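Ticket: hand-held gripper recording stops during visitor demonstration, meeting room
Site: Skikeck, Prollelton office
Category: Demonstration equipment / recording
Priority: High until the open day, then normal
Status: Closed, with one follow-up

Problem as reported

In September we have the open day, and before it a smaller visit from Fröhlich. For both we show the same thing: a visitor takes the hand-held gripper, picks up a drink bottle from the long table, and puts it down on the round red mat. After this we play the recording back on the big screen in the next room and explain how the arm learns from it.

During the rehearsal the recording stopped by itself two times. The gripper was not dropped and the cable was not pulled, as far as we could see. The status light stayed green, but the file on the laptop was shorter than the movement. In one case the file had no end at all and the player refused to open it.

I write this ticket in English so that the people from Bulow can read it also. They delivered the recording software. Please excuse my mistakes.

What we expected

One recording takes 20 seconds. It should start with the button, stop with the button, and be ready to play directly after.

What we got

First attempt: file ends after 7 seconds, plays normally until there.
Second attempt: file is written, but does not open.
Third attempt: everything good, no change made by us.

Steps taken

1. Restarted the laptop and the recording program. The next recording was complete, but the one after it stopped early again. So the restart is not a solution.

2. Checked free space on the disk. There was enough space for the whole open day.

3. Changed the cable between gripper and laptop to the spare one from the drawer. Same problem. I put the old cable back, so that we change only one thing at a time.

4. Looked into the log of the program. Before each stop there is the same line: "buffer full, closing session". There is no warning on the screen for this, only in the log. I think a visitor would never understand what happened, and also the person who demonstrates would not.

5. Repeated the pick with the normal table, all things left where they are. I did not want to clean the table for the test, because on the visit day it will also look like this. The bottle is the coconut juice one, and we keep it for the visit because its blue color is easy to see for people who stand at the back.
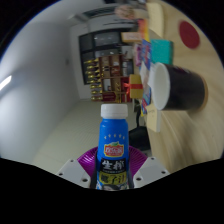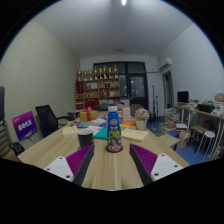
6. Compared the settings with the installation sheet from Bulow. The sheet says the preview window must be closed while recording. We had it open the whole time, on purpose, so the visitors can follow what the gripper camera sees. With the preview closed I made several recordings one after another and all were complete.

7. Opened the preview again, but in the small size. The recording was complete, but the log showed the buffer nearly full at the end. For me this is too risky in front of guests.

Reply from Bulow support

Thank you for the clear log. The preview and the recording share one buffer in your version. When the preview is in full size, the laptop cannot write fast enough and the session is closed to protect the data. The file that does not open is a second problem: the closing was interrupted before the index was written. Please send us this file and do not delete it.

As a temporary solution, please set the preview to "every fourth picture" in the advanced menu. The movement on the screen will look less smooth, but visitors can still follow it. In the next version the two buffers are separate.

Our answer

I made the change in the advanced menu. The menu is a little hidden – it appears only when no session is open – so I add the way here for my colleagues:

Close the session.
Click the gear symbol, then Advanced, then Preview.
Choose "every fourth picture" and confirm.
Open a new session and check that the setting is still there. After the first time it had jumped back to full, and I had to confirm it again.

With this setting I let two colleagues from the office make the pick, who never held the gripper before. One of them was very slow and carefully turned the bottle before putting it down, so it was a good test. All recordings were complete, and the log had no buffer line anymore.

The damaged file was sent to Bulow. They could repair it and sent it back the next morning.

Result of the visit

The visit from Fröhlich went without a stop. They asked many questions about the soft pads and if a wet bottle would slip, and I could not answer the second one. We did not try this. They also asked if the visitor must press the button himself. For the open day I would prefer that our own person presses it, as some guests pressed it twice and made very short files. This is not an error of the software, but it costs time when people are waiting.

The picture on the preview was a bit jumpy. Only one guest mentioned it, and after a short explanation it was fine for him.

Notes for the open day

Start the laptop at 8:30 and make one test recording before the first group.
Check the preview setting after every restart, not only in the morning.
Keep the spare cable on the table side of the room, the drawer was locked during the rehearsal.
If a file is short, look in the log first and copy the line into this ticket.

Follow-up

Bulow will inform us when the version with separate buffers is ready. I will not install it before the open day, even if it comes early. Ticket closed from our side, please reopen it if the buffer line appears again.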